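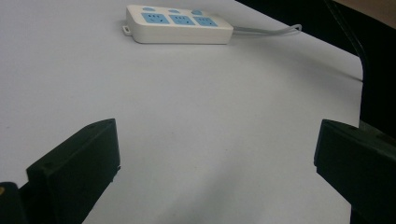
Cleaning and looking after a phone camera

Soft, hazy pictures are more often caused by grease on the cover glass than by a faulty lens. Work through the steps below before paying for a repair.

1. Switch the phone off and remove the case. Grit collects under the lip round the camera and scratches the glass when wiped.

2. Blow loose dust away with a rubber bulb. Canned air is too strong at close range and can leave propellant on the glass.

3. Wipe with a clean microfibre cloth, centre to edge, with light pressure. Kitchen paper and shirt hems are both too coarse.

4. For grease, put one drop of lens fluid on the cloth — never on the phone — and wipe again. Window cleaner attacks the coating.

5. Clean the flash cover and the small autofocus window next to it. A smear on the window makes the focus hunt indoors.

Checking the result

Tape a page of small print to a wall and photograph it square on, at 100 per cent zoom in the gallery afterwards. Compare the corners with the centre. One soft corner after cleaning points to a knocked lens module, and no amount of wiping will alter that.

Take a second shot with a lamp just outside the picture. A veil of light over the whole image means film on the glass. Repeat step 4 with a dry part of the cloth.

Storage

Full storage slows burst shooting on most handsets. Mine, a Vedinholm, begins to stutter with less than 300 MB free. Copy pictures to a computer, open a few of the copies, then delete the originals.

Cloths

Wash at 40 degrees without fabric softener and dry flat. I use the plain grey Kevosach cloths. Viorica Dobre wrote in to recommend keeping one in a zipped bag with the charger, and I now do the same.

Next page, in September: removing a cracked screen protector.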